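Arkurent im Test: Schubladen öffnen lernen mit fertigen Daten

Ich hab mich ja lange davor gedrückt, aber im Juni war es so weit: Arkurent installiert, Kaffee gekocht, Roboterarm hochgefahren. Das Paket verspricht, dass ein Arm Schubladen öffnen lernt, und zwar mit Griffen, die nicht alle gleich aussehen. Mein Prüfstück ist ein kleines Holzschränkchen mit zwei Schubladen, die eine mit Metallbügel, die andere mit Griffmulde. Gemein, ich weiß! 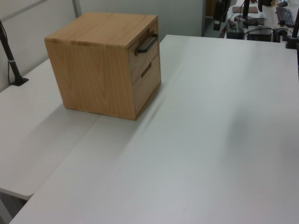
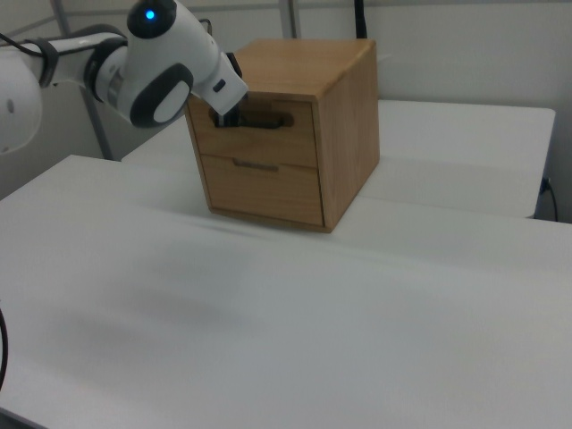 Einrichtung

Mitgeliefert werden 2497 Demonstrationen, davon habe ich 1836 benutzt (der Rest ist mit einem Greifer aufgenommen, der zu meinem überhaupt nicht passt). Das Training lief über Nacht durch, da kann ich nicht meckern. Die Anleitung dagegen … na ja. Die Kalibrierung steht in einem Anhang, auf den vorne kein Mensch verweist, und ich habe einen halben Nachmittag danach gesucht.

Wie gut klappt es?

Am Bügel richtig gut, da war ich nach den ersten Versuchen schon ganz hibbelig. Die Mulde ist die harte Nuss: 100 Versuche, 51 Mal ging die Schublade auf. Meistens setzen die Finger ein bisschen zu hoch an und rutschen ab, und einen zweiten Anlauf nimmt die Software von allein leider nicht. Mit Dralard, das ich vorher hatte, bin ich an der Mulde allerdings komplett gescheitert, insofern freue ich mich trotzdem.

Für wen?

Wer nur Bügelgriffe hat, kann sofort loslegen. Für Mulden würde ich eigene Demos dazunehmen, das probiere ich als Nächstes. Von mir gibt es vier von fünf Sternen, der fehlende geht an die Anleitung.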